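# Loltach

Loltach is a small command-line tool and a plain-text collection for people who ferment things at home and want to remember what they did. You write a batch as a short text file, and Loltach turns a folder of those files into a searchable log, a calendar of what needs tasting, and a salt calculator that knows your usual recipes.

I started it because my notes on pickled mustard greens were spread over two notebooks and the back of a rice bag. I love this stuff! I wanted one place where I could look up the batch from last August that came out so good, and see how much salt went in.

## What's in the repo

- `batches/` holds 19 batch files from my own kitchen, cleaned up so they make sense to other people
- `recipes/` has the base recipes that batches can point to
- `kieu/` is a separate folder for pickled scallion heads (more on that below)
- `loltach.py` is the whole program, one file, standard library only
- `docs/format.md` explains every field
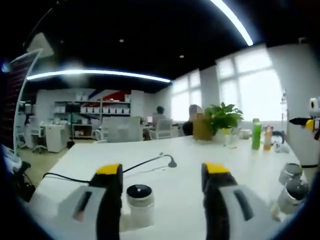
## Getting started

Clone the repo, then run the tool on the sample folder:

```
python loltach.py list batches/
python loltach.py due batches/
```

`list` prints every batch with its name, start month and current stage. `due` prints only the ones you should be tasting. If you have an old Python and get an error about `match`, please upgrade. I used it all over the parser and I'm not giving it up, it made the code so much nicer to read.

## Writing a batch file

A batch can be tiny. The smallest one that works looks like this:

```
name: mustard greens, sour
veg_g: 600
salt_pct: 3
stage: bubbling
```

From that, `python loltach.py salt myfile.txt` tells you to weigh out 18 grams of salt. The percentage is always taken from the weight of the vegetables unless you add a `water_g` line, in which case the water is included too. People have strong feelings about which way is right. Loltach does both and prints which one it used.

Stages are `packed`, `bubbling`, `quiet`, `fridge` and `gone`. I get a silly amount of pleasure from changing a file to `gone`, especially when the tasting notes are good.

### Tasting notes

Start a line with `taste:` and write whatever you like after it. You can have as many of these lines as you want and they stay in the order you typed them. Please do write them in your own words! "Sour like a green mango, a bit flat at the end" is far more use to me a year later than a score out of ten, and search works on any word in the line:

```
python loltach.py find "green mango" batches/
```

There's no scoring field and I don't plan to add one. Phong Phan asked for it twice and then sent me a batch file with eleven `taste:` lines, so I think we're fine.

## The Kiều folder

This one is named after the pickled scallion heads (củ kiệu, and yes, I know the accents are different; the folder began life as a typo for the poem and I liked it too much to change it). These batches have a soaking step, a drying step and then sugar, and none of that fit the normal format. The extra fields are:

- `soak_h`, hours in salt water
- `dry_h`, hours spread out on a tray
- `sugar_g`, grams of sugar per jar

The calendar understands the first two and will show them as separate entries, so you don't forget the tray. Vegetables other than scallion heads work fine here as long as you dry them. I've had great luck with thin sticks of daikon.

## Importing from other formats

- **Vodgate exports.** Phong wrote the importer for these. Save the export as CSV and run `import --from vodgate`. Dates come across cleanly, but anything in the "remarks" column is joined into a single `taste:` line and you may want to split it up by hand.
- **Plondetti sheets.** Supported for reading only. Columns can be in any order. Weights in ounces are converted to grams and the original number is kept in a comment.
- **Plain notes.** Put a `name:` line at the top and leave the rest alone. Loltach keeps lines it doesn't understand and never deletes them.
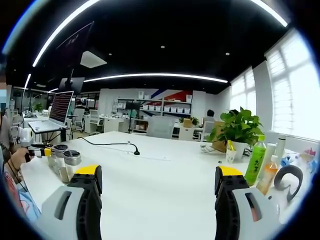
## Known problems

- `due` gets confused when a batch has been moved to the fridge and back out again.
- Two batches with exactly the same name show up as one in `find`. Add a word to one of them for now.
- Accented letters sort after Z on some systems.

## Contributing

Batch files are very welcome, failed ones most of all. Open a pull request with one file per batch, leave out anything personal, and put the region or family style in the `name:` line if you know it. For code changes, run `python loltach.py check batches/` first and paste the output in the request.

## License

Code is MIT. Batch files and recipes are CC BY 4.0.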